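About Lumex

Lumex takes in used office computers, fixes what can be fixed and sends them out again. We work from one long building in Utville, with the loading door on the Rønning side, and there are 427 desktop towers on our shelves as I write this. By November there will be 600, because that's when the school districts clear out their closets!

For years every one of those machines was opened, stripped and rebuilt entirely by hand. We were proud of that (we still are), but a full day of bending over a case, pressing memory into slots and lining up processors is hard on wrists and necks. So we started building robot cells for the bench. Our first project, which we named Kondis, puts an arm over a tower lying on its side and lets it practice the fiddly work around the motherboard, with a printed fixture alongside for small parts.

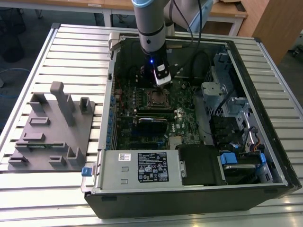
The people who used to do only teardown now split their time. Mornings are still hands-on: sorting, cleaning, finding out why a machine won't start. After lunch, 3 of the 5 technicians move over to the cells, where they write up the steps, design fixtures and decide what the arm should try next. They're very good at it, since they know where a board flexes and which latch sticks. We train everyone ourselves, on paid time, and no programming background is needed. Two hours were cut from the longest bench shift the same month Kondis came in, and pay stayed where it was.

It hasn't all been smooth. The arm is slow, every case model wants its own fixture, and the bench area is noisier than it used to be. Some of us miss the long quiet afternoons with a screwdriver and the radio. We talk about that openly at the 3:00 coffee break, and people who'd like to stay on handwork can. 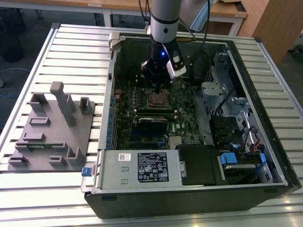 One of the technicians wrote on our break room board that she had expected to spend her days watching a machine do her job, and that she mostly spends them arguing with it about processor sockets and going home with a neck that doesn't hurt. She also asked for better chairs. They're on order.

Visitors are welcome most mornings. Ring the bell at the loading door.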